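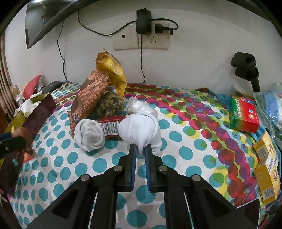
12/05/2018

So I finally did it. I called Dindgate and told them to turn off the cable TV part of my bill, and after 26 minutes on hold (the hold music is a saxophone, I am still hearing it) a very polite woman asked me three times if I was sure. I was sure! I'd been sure since April, when the bill went up again and they moved the one channel I watch into a package with a bunch of golf.

What's left is internet only, plus an antenna, plus a little streaming box. I want to write down how it went while I still remember, because when I was looking for this kind of thing online I mostly found people arguing about bit rates.

The antenna first. I bought the Arruda flat one, the kind you stick to a window. The package says 30 miles and the towers are on the far side of Wivstead from me, with a hill in the way, so I wasn't expecting much. On the living room window I got the local news and a shopping channel. Then I moved it upstairs to the bedroom window, ran the cable down along the stairs with those little nail-in clips, and did the channel scan again, and suddenly there was everything! Two public TV stations, all the networks, and a channel that seems to be westerns all day long. The picture on the network stuff looks better to me than it did on cable. My sister says I'm imagining it. Maybe.

The box is a Gristoritz, the cheaper one without the voice remote. Setup was fine except that it wanted my email password typed in with the arrow buttons, one letter at a time, and I got it wrong twice. It also has a habit of forgetting the Wi-Fi when the power blinks, so I have to go into settings and pick the network again. If you know a fix, please leave a comment, I've already tried the restart thing.

What I miss is the recorder. I had 300 hours of shows saved on the old Dindgate DVR and of course it all went back with the box. You can get a recorder that works with an antenna, but the one I like wants a monthly fee, and I just got rid of a monthly fee, so I'm sulking about that for now.

Oh, and hang on to your return receipt! They tried to charge me for the second remote. I had the slip, they took it off, and that was only another nine minutes of saxophone.

Next job is getting the kitchen TV hooked up. I think I need a splitter.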